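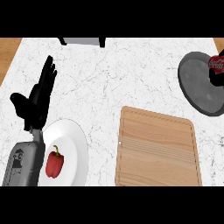

Als Akosua Gyamfi die Tür zu ihrem kleinen Büro bei Okgate aufmacht, liegt auf dem Schreibtisch schon die ausgedruckte Kostenaufstellung, mit Bleistift vollgeschrieben bis an den Rand. »Setzen Sie sich ruhig, das dauert ein bisschen«, sagt sie und gießt erst einmal Tee ein. Seit dem Frühjahr plant sie für die Versuchsküche die Anschaffung zweier Roboterarme mit Händen, und wer sie nach dem Preis fragt, bekommt zunächst die Geschichte einer Kaffeemaschine erzählt, die vor Jahren ohne Wartungsvertrag gekauft wurde.

»Wissen Sie, damals haben alle nur auf die Rechnung geschaut, und dann kam der erste Techniker, und der zweite, und am Ende hätten wir uns zwei davon kaufen können«, erzählt sie und lacht. Diesmal hat sie deshalb mit den Folgekosten angefangen. 3.000 Euro im Jahr stehen in ihrer Aufstellung allein für Ersatzteile, vor allem für die Finger. Der Lieferant Reltard hatte das Thema im ersten Angebot mit einem Halbsatz abgehandelt. »Da habe ich angerufen, und ein sehr netter Herr Rezaei hat mir dann eine richtige Liste geschickt. Man muss eben fragen!«

Bevor überhaupt etwas bestellt wird, läuft die ganze Arbeitsfläche in der Simulation. Ihr Kollege Wumpini Arthur hat dafür eine Marmorplatte nachgebaut, mit Teller, Schneidebrett und einer Paprika, dazu eine Getränkedose für die rechte Hand.
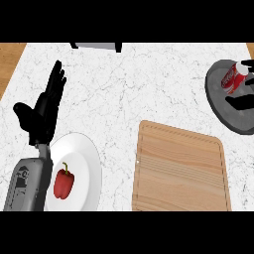

»Zuerst fand ich das, ehrlich gesagt, ein wenig verspielt«, gibt Gyamfi zu. »Aber dann saß ich neben Wumpini und habe verstanden, worum es geht: Wie weit reichen die Arme, wo stehen sie sich im Weg, brauchen wir eine breitere Platte? Eine neue Platte kostet ja auch Geld, und die Tischlerei will das früh wissen.« 100 Durchläufe mit der Dose hat sie zur Bedingung gemacht, dann noch einmal 200 mit anderen Gegenständen, und erst danach möchte sie über die Hände entscheiden. Zur Wahl stehen die Modelle Kpodo und Travero. Welches sie bevorzugt, will sie noch nicht verraten, schiebt aber den Prospekt von Travero recht weit nach hinten auf den Stapel.

Und wenn das Geld nicht für beide Arme reicht? Da wird sie für einen Moment still und rührt in ihrem Tee. »Dann kaufen wir erst einen und legen die Leitungen gleich für den zweiten mit. Den Elektriker zweimal zu holen, das mache ich nicht mehr mit.« Die Schulung des Küchenteams hat sie ebenfalls eingeplant, vier Tage, und zwar in der Arbeitszeit. Darauf legt sie Wert. Das Angebot von Reltard gilt noch bis Ende Mai, und bis dahin möchte sie auch die Frage der Versicherung geklärt haben.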